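Siver Community Larder: progress report to the Lozano Fund, October

The larder has now been open for the first half of the grant period. We gave out 636 food parcels against a target of 570. Demand was highest in the school holidays, and we expect the same in winter.

Deliveries to Amo started in the second month, later than planned, as the van insurance took longer to sort out than we had allowed for. The round now covers 24 households every Wednesday. Most are older people who can't manage the bus with bags.

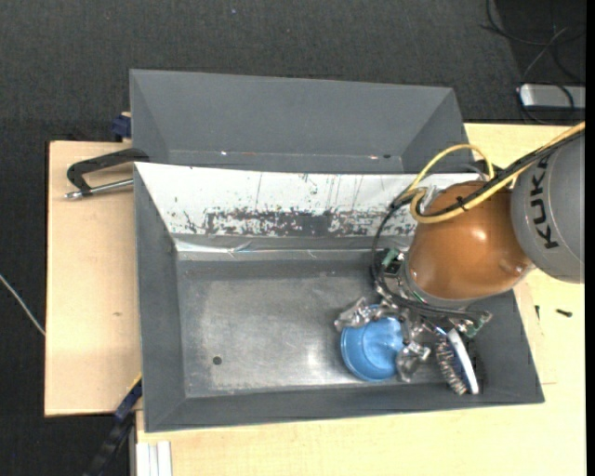 Spending is in line with the budget except for fuel, which is over. We have covered this from the small underspend on printing and would like to move the same amount again in the second half - please let us know if you need a form for this.

The cookery sessions at Baver Hall have been less successful. We planned for 40 places a term and filled just over half. People told us the afternoon slot clashes with the school run, so from next term we will start at 10.30 and finish before lunch. The hall has agreed to this at the same rate.

Still to do before the final report: renew the food hygiene certificates, send out the user survey, and find a second driver for the Amo round. The survey questions are attached in draft and we would welcome any changes by the end of the month.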